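Features | Workshop | Reviews | Letters | Subscribe

The Board That Wants You to Fiddle

Last updated: June
Reading time: 2 minutes

I have a drawer full of kits that were going to teach somebody electronics. So when Žofie Bartoš, who runs evening classes at Farahani, told me she had given over a whole bench to practice boards with jigsaw edges, I went along expecting to be sold something.
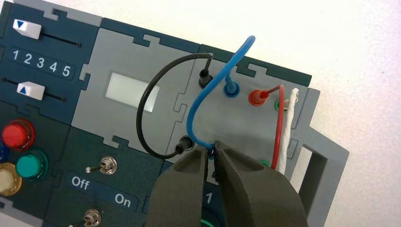
Bartoš has nine students and not much patience for theory on the first night. She lets them push things. Her argument is that a person who has moved a cable from one jack to another will listen better when she gets to circuits. Maybe. I moved plenty of cables and mostly learned that I like moving cables.

The selling point, according to Liam Noonan of Kelteo, is that learners "stop being afraid of the hardware." I asked how he knew. He mentioned a trial with 113 people, then conceded that it had no comparison group.

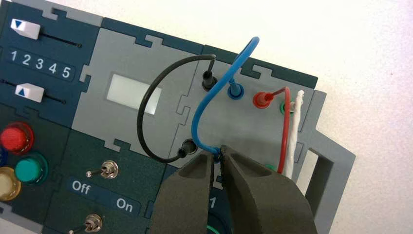
Patch work: a blue wire just above a black plug, with the sliders and toggles close by.

I'll grant the switches. A metal toggle marked "Off" and "On" needs no manual, and I wish the rest were as plain. What is a scale from 1 to 5 measuring? Bartoš says that depends on the lesson. I wrote that down and put a question mark next to it.

The buttons are what visitors go for. Red, green, blue, yellow: it could be a toy, and I spent longer on them than I did on the jacks.
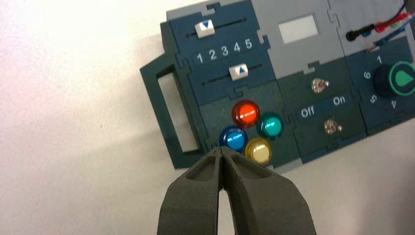 What eight weeks gets you

Bartoš's course runs for eight weeks, and the boards come out for the first two. After that it's loose parts and soldering, where she says the real dropouts happen. I asked whether the boards had changed that. She said to ask her again when this group finishes.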